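Fathima Majumder
September · 4 min read

OK so it is Wednesday, the apartment is a disaster, and I have decided to finally deal with the stray stuff. You know the stuff. Things that don't live anywhere and just migrate from the couch to the counter to the stairs and back to the couch.

I'm going to post as I go so I can't quit halfway. Feel free to mute me, my sister already has.

Ground rules, borrowed from Rekha Dubey, who talked me through her own place over the phone last weekend. One bin at a time. Everything in the bin gets a home, goes in the donate bag, or goes in the trash. No "maybe" pile. I had a maybe pile in my last apartment and I moved it here with me in a box marked MAYBE.

My budget for this project was $100 and so far I have spent 11 of it, on a roll of labels and an iced coffee. The coffee counts. It was for morale.

I looked at the fancy organizers at Vindale first, the ones with the little bamboo dividers, and they're gorgeous, and I put six of them in my cart and then took all six back out. Plain gray bins it is. I would rather spend the money on a shelf!

Also I scrolled my camera roll looking for "before" pictures to shame myself with. 2,018 photos in there and I swear most of them are soup.

Anyway. First bin. I did the mail and the chargers last night so this one is what I'd call the floor category, as in things I have stepped on. 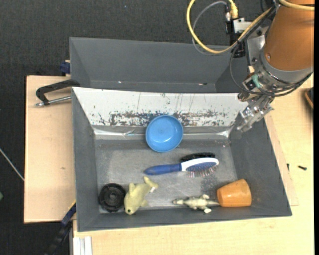 The floor category, with an empty bin behind it for whatever gets to stay.

Blue bowl: kitchen. Easy. It's a nice bright blue and I've been eating cereal out of a mug for I don't know how long, so welcome home, bowl.

Orange cup: also kitchen, same shelf. I'm going to try keeping the colorful stuff together on the low shelf so kids who visit can grab their own and I don't have to get up. (Shivam Upadhyay if you're reading this, your two are the reason I own colorful stuff.)

The blue and white hairbrush gets a good wash tonight. Warm water, a drop of shampoo, swish, then lay it bristles down on a towel so the water doesn't sit in the pad. I used to leave mine standing up in a cup and the pad got all gross and squishy. Don't do that.

There's a black bristly one back there too, and that's going in the bathroom drawer until I decide what it's for. Yes I know I said no maybe pile. A drawer is a home.

The round black plastic thing. Wheel? Some kind of cap? I've got it by the front door now and I'm asking every person who comes in. Umesh says wheel. The mail carrier declined to comment. If it's still there by the weekend it goes.

And the little yellow-green guy. I've been calling it a fish, Shivam says dolphin, and we've now spent more texts on this than we spent planning his birthday. Fish OR dolphin, it goes in the bath toy net. Vote below I guess?

Somebody asked about the bin itself, and yeah, it's scuffed. The white panel at the back is pretty chewed up along the bottom and the floor of it is all scraped. I don't care even a little. Scratched bins hold things exactly as well as new ones and I never have to worry about being careful with them.

What I do care about is the crumbs. Little specks get into the seams and a sponge just pushes them around. Old toothbrush, dry, then a damp rag. Mirsad Karagiannis swears by the skinny vacuum attachment but mine has been missing since I moved, so it's probably in the MAYBE box.

Break for lunch. Ate it out of the blue bowl. Leftover dal and rice, very good, 10/10 bowl.

Back! Kitchen shelf is done, bath net is hung up, donate bag has a pair of curtains and a waffle maker in it. The waffle maker hurt. I have made waffles once.

Next up is the hall closet and I'm a little scared of it. There is a tent in there. I don't camp.

If anybody has a good label idea for a bin that's just cords, I'm all ears, so far all I've got is CORDS.

OK, going in. More tonight if I can get the closet door to shut again.

© Fathima Majumder | Contact | Back to top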